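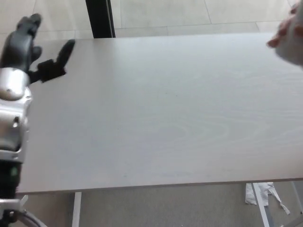
Head camera view, left arm over the worktable, person's hand at far right.

limur-handwatch

Human hand detection and arm speed limiting for shared-table work. Part of the Limurholm control stack. Maintained by the Lurner tooling group.

What it does

Reads the head camera stream, segments bare or sleeved human hands, and publishes a speed scale to the arm controller. The robot's own hands are masked out from joint state and the URDF before segmentation – a wrong URDF will give false stops.

Data

The bundled model was trained on 3535 labeled stills. 613 are held out for validation. Labels cover two classes, human_hand and robot_hand. Sleeves count as human_hand up to the elbow. Motion blur is labeled, not skipped.

Install

Needs the Chisholm message package, built first.
Run: make deps && make install
Then: handwatch --config table.yaml

Known issues

Paper scraps on gray carpet sometimes score as human_hand. Set roi: tabletop to ignore the floor.
Glare on silver arm covers breaks the mask at the elbow. Open as ticket 1529.
The Parkero gripper is not supported. Planned for September.

Last updated June 11, 2023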